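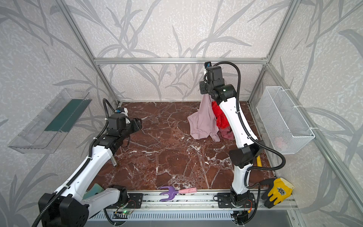
Spring Screening Series: Change to Episode Order and Ballot

To: Members of the Drarnora Television Society list
Date: 29 October 2025

Members are advised that the program office has reviewed the schedule for the April screenings of "Josorcombe" and has adopted the change requested below. The series will be shown in original broadcast order. The two-part pilot will be screened without an intermission, and the discussion period will follow the second part.

The earlier message is quoted for reference.

> The draft schedule follows the order used on the Vovine disc set,
> which places the harbor episode ahead of the trial. Viewers new to
> the series would learn the verdict before the case is heard. We ask
> that the broadcast order be restored for all 44 episodes.
>
> Mirzaei Hall Viewing Group

The office received 1,614 ballots on the choice of a second series. The count is complete and the result will be sent to this list under separate notice. Ballots that named more than one title were set aside.

Seating at Mirzaei Hall is limited to 42 for each session. Requests should state the session number and any need for captions. Written comments on the final season are welcome for the program booklet and may not exceed 500 words.

Program Office
Drarnora Television Society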